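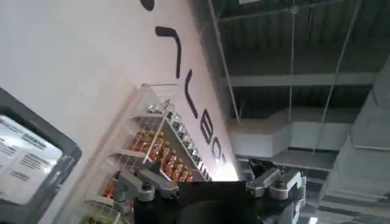
Figure 5.1 A tiered clear acrylic shelf against a lettered wall, with small bottles in close rows.

Chapter 5
What a Shelf Tells You, and What It Doesn't

Look at the bottles in Figure 5.1 and try to say what is in them. The liquid in one row is an orange-brown colour. The row over it has shiny silver caps. Past that, most people start guessing, and the guesses come quickly: perfume, cough syrup, bitters, flavouring, something for the skin. All of these have been offered by students looking at much the same sort of display, usually with a good deal of confidence.

This chapter is about that confidence and where it comes from. A stepped shelf of small glass bottles makes a strong claim without using any words. It says the contents are worth keeping in small amounts. It says somebody has sorted them. Neither of those things has been shown, and a careful buyer should want to know who is asking them to believe it.

Start with the glass. Amber glass has a real job, which is to keep out some of the light that spoils certain liquids. Chemists used it for that purpose and many still do. But the colour has picked up a reputation of its own, and a product that would last perfectly well in a clear jar may be sold in amber because it looks like medicine. If a seller tells you the bottle protects the contents, ask what from. Then look at how the shelf is lit. Strong display lighting is good for sales, and light shining through a bottle makes the liquid glow, but it sits badly beside any claim about careful storage.

Next, the shelf. Clear acrylic is popular in shops because it seems to disappear and leave the goods hanging in rows. Tiers let a customer see the back row over the front one. These are sensible reasons to buy such a unit. Acrylic also scratches, shows dust and fingermarks, and can cloud if it is wiped with the wrong cleaner, and the supplier's catalogue is usually quiet on all of that. A thin rail along the edge of a tier will help stop a bottle sliding forward. It will not do much about a customer's elbow.

Then the crowding. Bottles set side by side with hardly a gap look generous and tidy. They are also awkward to lift out one at a time, and any label on the side is hard to read until you do. We are sceptical of the common advice that a full shelf always sells better. It is repeated in nearly every shop-fitting guide, and the evidence offered is mostly other shop-fitting guides.

Case 5A: The Sirkavside counter

Senthil Reddy ran a small counter in Sirkavside selling scented oils. In July he replaced his flat wooden trays with a stepped clear unit that held 47 bottles, and takings rose. The supplier, Vundusach, credited the shelf. Shufen Han, who kept the books, pointed out that the rent had gone up in the same month, that Reddy had raised his prices to cover it, and that a rival counter in Sirkville had closed. The shelf may have helped — but with three changes made at once, the books could not say so.

We return to this case later in the chapter, when we look at how to test one change at a time. For now, notice how easily the shelf got the credit. It was new, it was shiny, and it was the one thing a visitor could see.

Before you read on

Visit a shop that sells anything in small bottles. Write down what you believe about the goods before you pick one up. Then read the label and cross out every belief it fails to support. Bring both versions to class, including the crossings-out.

5.1 Display and storage are different jobs

A storeroom shelf is judged by whether you can find things, reach them and put them back. A display shelf is judged by people who have never seen it before and may stay less than a minute. Trouble begins when one piece of furniture is asked to do both.

Contact the publisher | Copyright Kong Learning, all rights reserved | Back to top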